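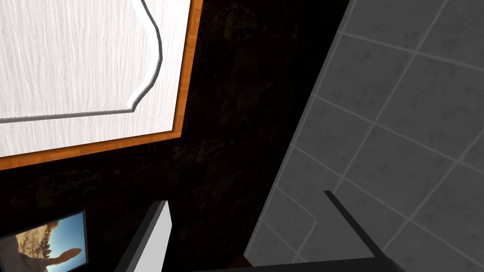
Lo que debería decir una norma sobre ensayos en cocinas simuladas

Opinión — 02/08/2020

El borrador que circula desde julio sobre ensayos de manipulación doméstica dedica 20 páginas al robot y media a la cocina. Me parece un reparto equivocado. Buena parte de lo que hoy se afirma sobre brazos que abren armarios o recogen platos procede de cocinas generadas por ordenador, y sobre ellas el texto solo pide que sean «representativas».

La palabra no obliga a nada. Una puerta blanca con moldura, un borde de madera naranja y una pared de azulejos grises pueden ser representativos de muchas casas o de ninguna. El informe que acompaña al ensayo tendría que decir de dónde salen las medidas de los muebles, qué rozamiento se asignó a cada superficie y cuántas cocinas distintas se usaron. Draven publicó en primavera una tasa de éxito calculada sobre 300 intentos. Había que llegar al anexo para saber que todos se hicieron en 8 cocinas, y que las 8 compartían el mismo modelo de armario.

La iluminación merece un apartado propio. En una cocina real hay rincones donde la encimera es casi negra y al lado un frente claro que devuelve toda la luz. La cámara de la pinza trabaja con las dos cosas a la vez, a menudo inclinada y muy cerca del mueble. Si el ensayo se hace con luz uniforme, el resultado vale para luz uniforme y así debe constar. Umik ya entrega sus resultados separados por nivel de luz. No conozco a ningún cliente que se haya quejado de recibir una tabla más.

También pediría que se conservaran las imágenes de los intentos fallidos. El borrador permite guardar solo un resumen numérico pasados 13 meses. Un número dice que la pinza no llegó al tirador. La secuencia de la cámara permite discutir si el sistema confundió un canto con una sombra o si ni siquiera tenía la puerta a la vista. Quien revise el caso dos años después necesitará esa secuencia, y el almacenamiento es la parte barata del proyecto.

Se objeta que tantos requisitos dejan fuera a los equipos pequeños. Algo de razón hay. Por eso separaría lo obligatorio — procedencia de los modelos, luz, número de escenas, registro de fallos — de lo recomendable, donde pondría los cuadros en las paredes, los objetos decorativos y el resto del desorden habitual de una casa. Hemmin, que trabaja con un presupuesto modesto, cumple hoy casi toda la primera lista sin que ninguna norma se lo exija.

Queda el paso a la cocina física. El proyecto Dralasari propone que ningún resultado simulado se cite en documentación comercial sin una comprobación en un mueble de verdad, aunque sea uno solo. Yo lo haría obligatorio. El plazo de alegaciones sigue abierto y ese es el primer cambio que voy a pedir.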